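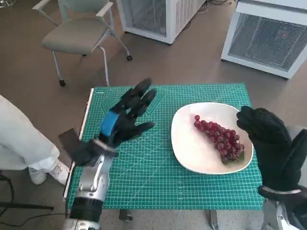

Gurau Student Robotics Forum > Manipulation > Grapes and the knit gloves

drita_b
August 18, 2026
Our club is doing the food handling task for the Catima student round and we're stuck on grapes. The task is to move one bunch between the plate and the mat, either direction, with no berries coming off the stem. We run two arms with five-fingered hands, all teleoperated, and later we train on the recordings. So far we have 63 recorded runs and I would keep maybe half. Both hands wear black gloves because the bare fingers slip. The problem is that the glove makes the fingertips fat and the operator can't tell when contact starts. Has anyone solved this, or do we go back to bare fingers?

osampaio
What is the blue band for? We had one like it and it kept sliding up to the knuckles.

drita_b
It holds the glove down on the back of the left hand. Without it the fabric creeps when the fingers close. Ours stays put if we pull it tight before powering up. This is from the wrist view, which is mounted sideways, so you get used to reading it that way.

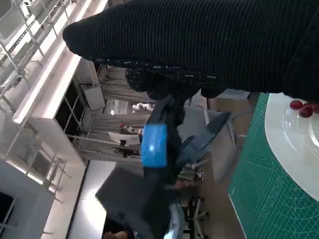
Wrist view with grapes on the plate. The blue band is near the middle.

osampaio
OK, that's tighter than ours was. I still think the glove is your problem. Look at how much it bunches. We switched to thin rubber fingertips in March and our drop rate went down the same week. Knit picks up lint and then the grip changes from one session to the next.

ozan.u
I don't agree with Osvaldo here. Rubber sticks to grape skin. We tried it at Mandex camp and the hand would let go of the bunch but keep one berry, and that counts as a drop under the rules. Knit lets go cleanly. I'd keep the gloves and go one size smaller.

osampaio
Your rubber was the thick kind though. Thin is different.

ozan.u
We tried both. Thin was a bit better but not enough to change my mind.

drita_b
One size smaller is worth a try. Hatice says the size we have now was picked so it would go over the thumb joint without tearing, so we may have to cut the thumb and sew it again. 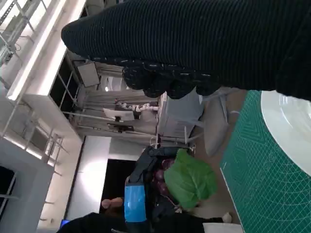 The other thing I should have said in the first post is that we don't only record grapes. The round has a leaf item and a round vegetable item too, and the same gloves have to work for all of them. Changing gloves between items costs 5 minutes and the clock doesn't stop. So whatever we pick has to be good enough at everything.

sibelk
Coach from the Kılıçarslan team here. I'd look at the operator before the glove. New operators close all the fingers at once. Ask them to bring the thumb in first, stop, and then close the rest slowly. We had two students who dropped the bunch on nearly every run, and after 9 practice runs each they were fine with the same hands and the same gloves. Also pick up near the stem and not in the middle of the bunch.

drita_b
We've been going for the middle. I'll try the stem end tomorrow.

ozan.u
Agree on the stem. Disagree a little on thumb first. It pushed the bunch across the mat for us. We brought the other hand in as a stop, and then it worked.

sibelk
That's fair if you have both hands free. Our students use the second hand to steady the plate.

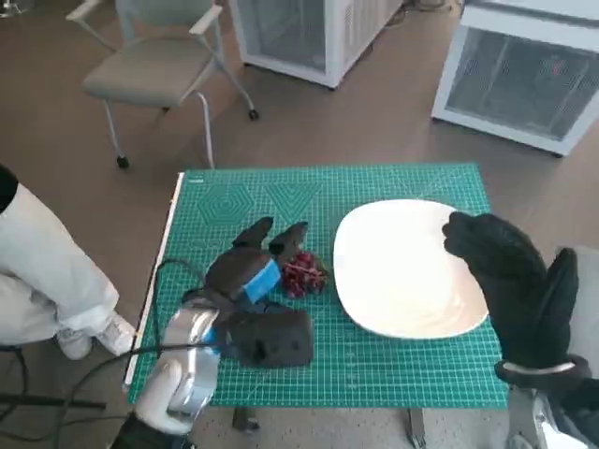

hsoylu
Does a run where the bunch gets nudged before the pick have to be thrown out of the training set?

sibelk
Keep it if the operator corrects and finishes the move. Throw it out if someone reaches in and resets the bunch by hand partway through. We mark the corrected ones with a tag so we can train with and without them.

hsoylu
Thanks. Drita, I'll go through our runs tonight and tag them. Please don't delete the bad half yet.

drita_b
Haven't deleted anything. They're all in the shared folder.

osampaio
Post the numbers when you've tried the smaller glove. I have 2 sets of the thin fingertips left over if you want to compare.

drita_b
Sure, send one set. I'll run it against the knit and put both results in this thread.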